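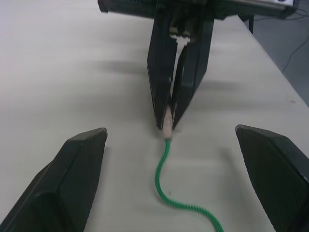 Issue 64

Food & Drink > Opinion > Coffee and Cocoa

Bring back the small cup

I drank the best hot chocolate of my life in January, and it was gone in four sips. Bo-ram Ha served it to me at Clamivley, in a cup so small I thought she'd handed me a tasting portion and the real one was coming. It wasn't coming! That was the drink. I sat there scraping the bottom with a spoon (she gives you a spoon, she knows what she's doing) and I have been talking about small cups to anyone who will stand still ever since.

So let me make my case. We have let our drinks get far too big. A coffee that starts out rich and fragrant is a lukewarm puddle by the time you reach the bottom third, and you finish it because you paid for it. Cocoa suffers even more. To fill a sixteen-ounce mug without making somebody sick, you have to thin the chocolate until it tastes like sweet milk with a rumor in it, and then you pile on whipped cream to make up for what went missing. I love whipped cream. I'd love it a lot more on top of something that tasted like chocolate.

A small cup lets the cook be generous. Bo-ram uses dark chocolate at almost 97 percent, which sounds like punishment, and softens it with whole milk, a spoonful of brown sugar and a pinch of salt. In a big mug it would flatten you. In a three-ounce cup it's glorious, bitter and round and a little bit smoky at the end, and you want to sit quietly for a minute afterward.

My friend Ju-won Baek thinks I've lost my mind. Her argument is that a big mug is company. She works from home, she wraps both hands around it, it lasts the whole morning, and she doesn't care that the end is cold. I take this seriously! There is real comfort in a bucket of something warm, and I'm not coming for anyone's soup mug. But when I pressed her on it she admitted that what she wants at ten in the morning is tea, and tea is welcome to be as large as it likes. Tea was built for that. You can top up a pot all day and it forgives you.

The other objection is money, and it's a fair one. Four sips for the price of a full mug feels like a trick when you're standing at the counter. Some cafes do deserve the suspicion. The place on our corner cut its cups down last year and kept pouring exactly the same thin cocoa, and I haven't been back. If you're going to shrink the drink, the good stuff has to go into it. Otherwise you've just given people less.

At home you can settle the whole question for yourself in one evening. Chop two ounces of the darkest chocolate you enjoy eating. Warm two-thirds of a cup of milk until it steams, pull it off the heat, and whisk in the chocolate with brown sugar to taste. Put it back on low and keep whisking until it coats the spoon. Add the salt. That makes 2 small cups, so invite someone over. Yoon-hee Cha, who taught me to make it properly, adds a scrape of orange peel, and when she's feeling wild she stirs in a shot of espresso. Try both, though maybe not the espresso after dinner. I was awake until three.

I've been hunting for the right cups too, and I've found that old espresso cups from thrift stores beat anything new I've bought. The thick ones hold their heat. Mine don't match and one has a chip I've learned to drink around. My family has started asking for seconds, which I'm delighted to pour, and the second cup is hot all the way down.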